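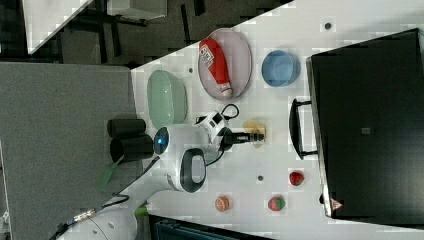

Como calibrar uma balança de cozinha e corrigir medidas de receitas

Balanças domésticas perdem exatidão com o uso, com a mudança de bancada e com pilhas fracas. O procedimento abaixo serve para modelos digitais com célula de carga única e função de calibração acessível pelo teclado. Modelos sem essa função podem ser usados com um fator de correção, calculado na segunda parte.

Material necessário

Peso-padrão de 200 g (classe M1 ou M2)
Segundo peso-padrão, de valor próximo ao limite de uso habitual
Pilhas novas
Nível de bolha
Pano seco, sem fiapos
Papel e lápis

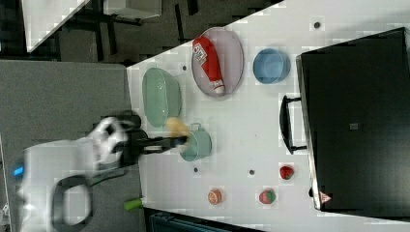

Saturnino Valcárcel
Redator técnico, seção Medidas e Utensílios

Preparação

1. Troque as pilhas. Tensão baixa altera a leitura antes de acender o aviso no visor.

2. Coloque a balança sobre superfície rígida. Toalhas, tapetes de silicone e tábuas de corte flexíveis absorvem parte da carga e devem ser retirados.

3. Verifique o nível nos dois eixos. Se a bolha sair do centro, calce os pés da bancada, nunca os da balança.

4. Limpe o prato e a folga entre o prato e o corpo. Farinha compactada nessa folga é a causa mais comum de leitura que não retorna a zero.

5. Ligue a balança e aguarde dez minutos sem carga. Desative o desligamento automático, se o modelo permitir.

6. Afaste a balança de correntes de ar, do fogão e do motor da geladeira -- a vibração aparece como oscilação do último dígito.

Verificação inicial

Com o visor em zero, coloque o peso de 200 g no centro do prato e anote a leitura. Retire, espere o retorno a zero e repita mais quatro vezes. Em seguida, faça uma leitura em cada canto.

Diferença entre leituras no centro superior a 2 g indica problema de repetibilidade, e a calibração não resolve. Diferença apenas nos cantos indica erro de excentricidade: a balança continua utilizável com a carga centralizada. Se todas as leituras se desviam no mesmo sentido e por valor parecido, prossiga.

Calibração

1. Com a balança desligada, mantenha pressionada a tecla de unidade e ligue. Em alguns modelos a tecla é a de tara; consulte o manual.

2. Solte quando o visor mostrar CAL.

3. Pressione novamente para registrar o zero. O prato deve estar vazio.

4. O visor pede uma carga. Coloque exatamente o valor indicado, no centro, sem soltar de altura.

5. Aguarde a confirmação e retire o peso.

6. Desligue, religue e repita a verificação inicial.

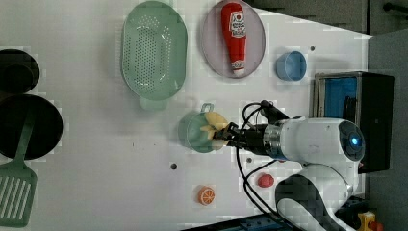 Se o visor mostrar erro na etapa 4, a carga não corresponde ao valor esperado ou ainda oscilava. Recomece desde a etapa 1. Não substitua o peso-padrão por pacotes de açúcar ou moedas. O conteúdo declarado na embalagem admite tolerância e não inclui o peso do pacote.

Fator de correção

Para balanças sem calibração, divida o valor real pelo valor lido. Um conjunto de pesos de 600 g que produz leitura de 612 g resulta em fator 0,980. Multiplique cada leitura por esse número. Uma leitura de 460 g passa a 450,8 g.

O fator só vale para a faixa em que foi obtido. Repita o cálculo com carga menor; se os dois fatores divergirem na segunda casa decimal, use um para cada faixa e anote ambos numa etiqueta na base da balança.

Conversão de volume para massa

Receitas em xícaras devem ser convertidas depois da calibração, com os ingredientes usados na própria cozinha.
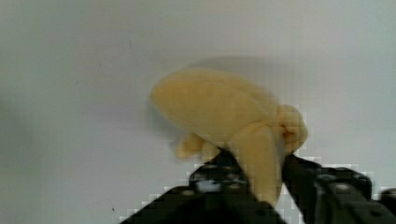 Encha a xícara sem compactar, nivele com o dorso de uma faca e pese. Faça três medições e use a média. Farinha peneirada e farinha tirada direto do pacote dão valores distintos; registre qual das duas foi pesada. Para líquidos, tare o recipiente antes e leia o menisco na altura dos olhos.

Periodicidade

Uso doméstico: a cada seis meses, ou após queda, transporte ou troca de bancada. Em produção para venda, a verificação com peso-padrão é feita no início de cada turno e registrada em planilha -- data, leitura, operador. Guarde os pesos no estojo e manuseie com pinça ou luva.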